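Foro de bibliotecas universitarias > Circulación y préstamo > Préstamo interbibliotecario

Tema: Plazos del interbibliotecario y renovaciones en Mokutix

marjal_51
Buenas. Trabajo en el mostrador de una biblioteca de facultad y desde que pasamos a Mokutix tengo un problema con los préstamos interbibliotecarios. El sistema calcula el vencimiento desde el día en que la biblioteca prestadora envía el libro, y el usuario lo recoge aquí cuando ya ha perdido una parte del plazo. Si el paquete tarda, le quedan cuatro o cinco días de lectura. ¿Alguien ha conseguido que cuente desde la recogida?
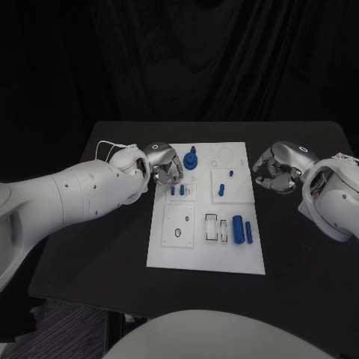 Mesa de trabajo con tablero blanco

Tenemos 139 peticiones abiertas y no puedo ir cambiando fechas una a una.

tejuelo_rojo
Se puede cambiar, pero no en la ficha del ejemplar. Está en las reglas de circulación, en el tipo de material. Si tenéis el interbibliotecario metido dentro de "monografías" va a heredar el plazo general. Hay que crear un tipo aparte y asignarle su propia regla. Nosotros lo hicimos en mayo del año pasado, antes de abrir el servicio a los alumnos de grado.

marjal_51
Gracias. Lo tenemos dentro de monografías, sí. ¿Al crear el tipo nuevo se pierden los préstamos que ya están en curso?

tejuelo_rojo
No se pierden. Conservan la fecha antigua hasta que se devuelven o se renuevan. Los nuevos ya salen con la regla buena.

Lo que sí conviene revisar antes son los avisos automáticos. El tipo nuevo se crea sin plantilla de aviso, y durante dos semanas nuestros usuarios no recibieron ningún recordatorio.

depósito3
No estoy de acuerdo con cambiar el plazo. La fecha de vencimiento la pone la biblioteca que presta, no la que pide. Si Zusgate nos deja un libro hasta una fecha, da igual lo que diga nuestro sistema: hay que devolverlo en esa fecha. Contando desde la recogida, el usuario cree que tiene más días de los que tiene y luego la reclamación nos llega a nosotros.

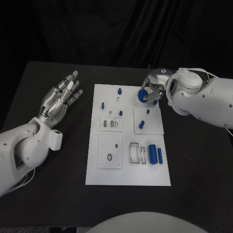
¿Quién paga la reposición si el libro prestado se pierde?
La biblioteca peticionaria responde ante la prestadora y después reclama el importe al usuario según su propio reglamento.

Lo copio de nuestra hoja de preguntas frecuentes porque viene al caso. Si el responsable ante la otra biblioteca soy yo, prefiero que la fecha en pantalla sea la real.

marjal_51
Entiendo lo que dices, pero en nuestro convenio con Zudangate el plazo empieza cuando el usuario recoge el libro. Está escrito así. Con otras bibliotecas no, y por eso quería saber si se puede distinguir.

tejuelo_rojo
Se puede. En la regla hay un campo para la biblioteca de origen. Pones Zudangate con el cómputo desde la recogida y dejas el resto como está. Es un poco pesado de mantener si tenéis muchos convenios, pero con tres o cuatro no da trabajo.

depósito3
Con un convenio por escrito no digo nada. Pensaba que era un cambio general.

Añado una cosa sobre las renovaciones, que también generan discusiones en el mostrador. Mokutix permite por defecto que el usuario renueve desde su cuenta. En interbibliotecario habría que quitarlo, porque la renovación tiene que autorizarla la otra biblioteca. Nosotros la pedimos por correo y contestan en uno o dos días - Čierny tarda algo más, conviene escribirles con una semana de margen.

Pego también el texto que damos al usuario con el libro. Está en nuestra página y se puede copiar.

Condiciones del préstamo interbibliotecario

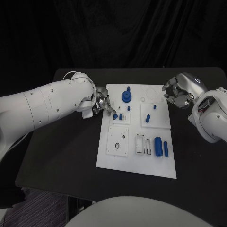
depósito3

El libro se recoge y se devuelve siempre en el mostrador, nunca en el buzón exterior. La banda de papel de la cubierta no debe retirarse. Algunas obras solo pueden consultarse en sala, y en ese caso se indica en la banda. Las solicitudes de renovación se hacen en el mostrador o por correo antes del vencimiento. El retraso en la devolución suspende el servicio hasta que se regularice el préstamo.

legajo797
Lo de la banda de papel ponedlo en negrita. A nosotros nos vuelven muchas sin banda y luego no hay forma de saber a qué petición corresponde el libro.

Sobre los plazos, en mi biblioteca hacemos algo intermedio. Dejamos la fecha de la prestadora en una nota interna y al usuario le ponemos una fecha anterior, con cinco días de margen para el envío de vuelta. No hemos tenido reclamaciones por retraso desde entonces.
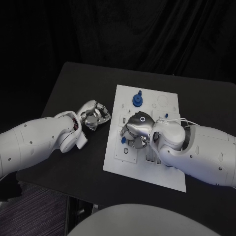 marjal_51
Cinco días me parecen muchos si el libro ya llega con el plazo empezado. A un doctorando con un libro de 797 páginas no le puedo quitar otros cinco.

legajo797
Depende de la mensajería. Con dos o tres puede bastar si tenéis recogida diaria. Nosotros solo enviamos paquetes dos veces por semana.

marjal_51
Recogida diaria, sí. Probaré con dos días de margen para las bibliotecas sin convenio y el cómputo desde la recogida para Zudangate. He creado el tipo de material esta mañana y la regla funciona con un préstamo de prueba. Me falta la plantilla de avisos.

tejuelo_rojo
La plantilla puedes duplicarla desde monografías. Cambia el asunto y borra el enlace de renovación, que se copia también.

depósito3
¿El campo de biblioteca de origen aparece en todas las versiones? En la nuestra no lo encuentro.

tejuelo_rojo
Hay que activarlo en las preferencias de adquisición externa. Si tu perfil no ve ese menú, tiene que hacerlo el administrador.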